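Draltness Hall - monthly walk round, March
Building and site checklist with comments

Done between 7.40 in the morning and just before lunch, side door first then clockwise. Same sheet as last time with the two new lines for the annexe. OK = fine, ATT = needs attention, NC = not checked. Comments typed up from my scrawl, shout if anything makes no sense.

OUTSIDE

1. Car park surface - ATT
Pothole by the bike rack has opened up again. Cold patch from the winter has lifted at one edge. Cone over it for now. Wants cutting out properly, not another bag of the same stuff.

2. Paths and steps - OK
Moss on the north path scraped. Bottom step still slightly proud of the slab, yellow paint is wearing, repaint when dry.

3. Gutters and downpipes - ATT
Joint over the kitchen window dripping. Gutter itself clear as far as I could see from the ground. No ladder work done, on my own today.

4. External lights - ATT
Porch light OK. Bin store light dead, tried a new bulb, still dead so it's the fitting or the sensor. Torch left on the hook inside the back door for anyone taking rubbish out in the evening.

5. Bins and bin store - OK
Lids shut, gate latches. One bag of plaster rubble dumped behind the recycling, not ours. Moved it to the skip.

6. Boundary fence - OK
Post by the elder leans but is solid when pushed. Leave.

DOORS AND ESCAPE ROUTES

7. Main entrance - OK
Closer slowed down a touch, it was slamming.

8. Side exit, push bar - ATT
Opens but needs a real shove. Oiled, bit better. Bottom of the door is swollen I think. Needs planing, or at least someone to look at it before the next big booking. Maximum on the notice is 149 and they would not all want to be queueing for the front.

9. Rear exit - OK
Clear both sides. Chairs were stacked within a foot of it last month, not this time, thank you.

10. Corridor - OK
Clear. Mat at the kitchen end curls up at the corner, taped.

11. Exit signs - OK
All lit. The one over the stage door is dim, keep an eye.

FIRE

12. Alarm panel - OK
Green light, no faults. Call point tested was the one by the cloakroom. Logged in the red book.

13. Extinguishers - ATT
Pins and seals all present. The kitchen one has been used as a doorstop again. Put back on its bracket. Foam one in the lobby, gauge in the green but the tag is overdue, Rirker to come back and do it, rang them, no date yet.

14. Fire blanket - OK

15. Emergency lighting - ATT
Short test only. 3 units didn't come on: stage left, gents, top of the boiler room steps. Probably batteries. Unit over the stage has failed twice now so replace the whole thing, don't mess about with it.

16. Assembly point sign - OK
Was hidden by the hedge, cut back.

KITCHEN

17. Fridge temp - OK
Door seal wiped. Somebody's milk was well past it. Gone.

18. Cooker and gas tap - OK
Off at the tap on arrival, as it should be. Front left ring slow to catch.

19. Extractor - ATT
Filters greasy. Soaked one, the other is still in there. Must do befor the end of the month.

20. Hot tap - OK
Label still up saying very hot water. It is.

21. First aid box - ATT
No medium dressings, plasters down to the silly small ones. Order a box of 100. Eye wash in date.

TOILETS AND WATER

22. Flush and basins - OK
Ladies middle cistern runs on a bit. Jiggle the handle. On the list for the plumber.

23. Little used outlets - OK
Outside tap and shower run through, written in the water log.

24. Accessible toilet cord - OK
Pulled, sounds, resets. Cord had been tied up out of reach!! Untied. Please please don't tie it up, it has to hang down to the floor.

MAIN HALL AND STAGE

25. Floor - ATT
One board lifting near the hatch. Screwed down. Gaffer tape residue everywhere, sticky rather than slippy.

26. Chairs - ATT
264 on the inventory, I haven't counted. Took out the ones with split seats and put them in the store with a red tie on. Do not bring them back out.

27. Curtains - OK
Fire label still attached.

28. Plugs and leads - OK
Vlček stage lamps all have stickers. Extension reel must be fully unwound when in use, seems to need saying every month.

ANNEXE (new lines)

29. Tables and worktops - OK
Looked for chips, wobble, sharp corners. 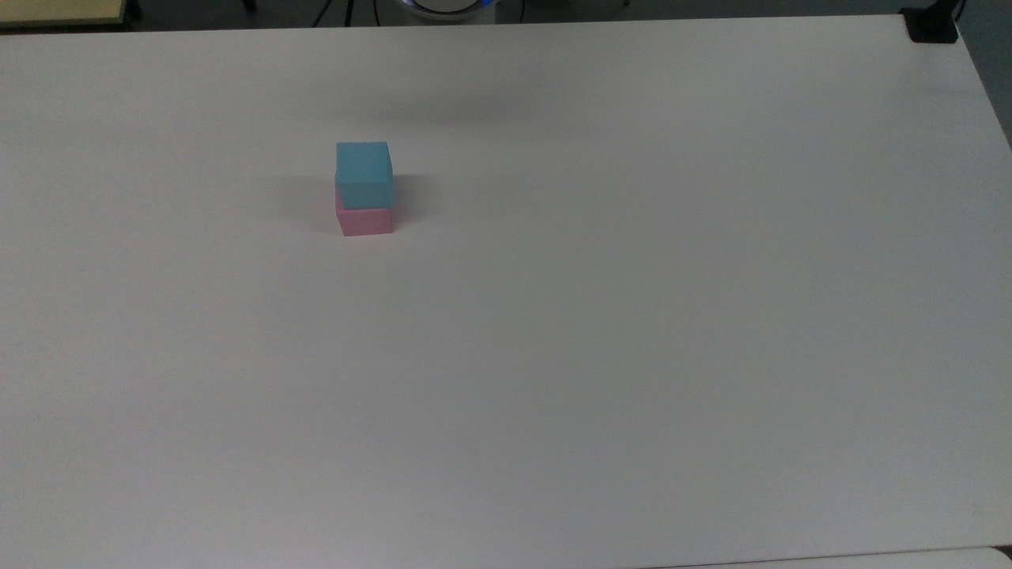
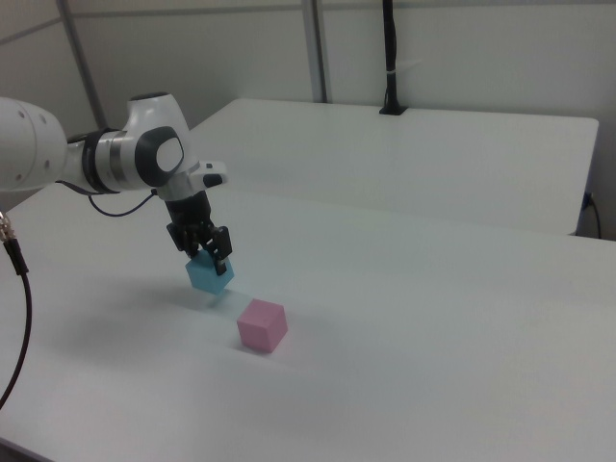 30. Heating and windows - ATT
Radiator hot at the top, cold at the bottom. Needs flushing or bleeding, not sure which. Window catches stiff but all shut. Restrictor missing on the far one, Trernari catalogue has the same pattern, will order with the fittings for the bin store.

NOT CHECKED

Loft hatch and roof space. Boiler flue. Piano castors, there was a cloth and a load of boxes on top and I'd run out of time.

TO DO, IN THIS ORDER

Side exit door
Emergency lights
Lobby extinguisher tag
Bin store light
Pothole
First aid order
Window restrictor
Extractor filter, the other one

Carried over from last time and still not done: noticeboard glass, key safe code change, the tap washer in the cleaners cupboard. Key safe realy ought to be this week, the code has been the same since the summer and half the village has it.

Sheet is in the blue folder in the office. Next one due in April, same route, start at the side door.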